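The Table in the Middle of the Room

How a worn-out finish gets a second life, and when to leave it alone

October 6, 2022

Most kitchen tables are never bought with much thought. They come from a relative who is moving, or from a yard sale, or they were already in the house. Then they stay for 30 years. Homework gets done on them, taxes get done on them, and somebody sets down a hot dish without a trivet and leaves a white ring that everyone sees from then on.

In Nallavley, where a lot of the houses are small and the kitchen is the main room, the old tables have started to get some attention. The Driner furniture shop on Figueroa Street used to sell mostly chairs and bed frames. It now takes in tables for repair four days a week, and the waiting list in June ran to two months. Many of the owners could buy a new table for less than the work costs. They want the one they have.

What a finish does

A finish is a thin coat between the wood and the household. Lacquer, shellac, varnish, oil and wax all do the job in different ways, and they fail in different ways too. Shellac turns white under heat and melts under spilled alcohol. Lacquer chips. Oil wears away slowly at the places where people sit, so the edge in front of each chair goes dull while the center stays bright.

Before anyone repairs a finish, they need to know which one it is. The usual test is a drop of denatured alcohol in a hidden spot, often on the underside of the rim. If the surface gets sticky in a minute or so, it is probably shellac. If nothing happens, a drop of lacquer thinner comes next. A finish that stands up to both is likely varnish or a modern coating, and those are harder to patch.

Cleaning comes first

A good share of the tables that come in for stripping don't need it. They are dirty. Years of furniture polish, cooking grease and hand oil build up into a brown film that looks like damaged finish and feels slightly tacky in summer. Mild dish soap in warm water, on a cloth that has been wrung out hard, takes off the first layer. Mineral spirits take off the next. The cloth should be turned often, and thrown out when it stops picking anything up.

The cloth matters more than the product. Old cotton T-shirts work well, with the seams cut off. Terry cloth leaves lint. New cloth should be washed once before use, especially anything in a strong color, and tried on a corner that doesn't show.

Rubbing goes with the grain, in long strokes that run off the end of the table. Circles are fine for working wax in, but the last passes should be straight. Light from a window across the room will show every swirl.
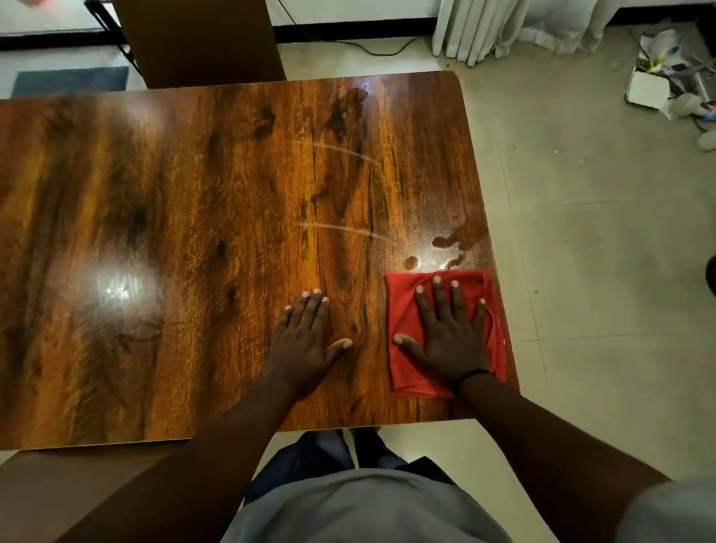
When sanding is the answer

Some tables are past cleaning. If the finish has flaked down to bare wood, or black water stains have gone into the grain, the surface has to come off. On solid wood that means a chemical stripper or sandpaper, or both. On veneer it means a great deal of care. Veneer on an older table can be thin enough that one heavy hand with a power sander goes straight through it, and there is no good way back from that. Look at the edge. If the grain on top does not carry over into the end of the board, it is veneer.

People who sand at home tend to start too fine, get tired, and quit with the old scratches still in the wood. Others stop too coarse. For most table tops, 200 grit or close to it is enough before an oil finish — going much finer can close up the surface so the oil sits on top. The dust should be vacuumed and then wiped up, and the room left alone for an hour before anything wet goes on.

Oil-soaked rags are a real fire risk. They heat up as they dry, and a pile of them in a trash can may catch fire by itself. Spread them flat outdoors until they are stiff, or put them in a metal can filled with water and close the lid.

Living with it afterward

A fresh finish may feel dry by the next morning, but it stays soft for much longer. Plates are fine after a few days. Tablecloths, rubber-footed appliances and potted plants should wait several weeks, and plants are better kept off for good.

The Reto, a café two doors down from Driner, had all of its tables redone last year with plain oil. The staff put on a new coat twice a year, after closing, and by opening time the chairs are back in place. There are still scratches. Along the window side, where the regulars sit, the wood has already started to go pale again, and that row will be oiled before the others.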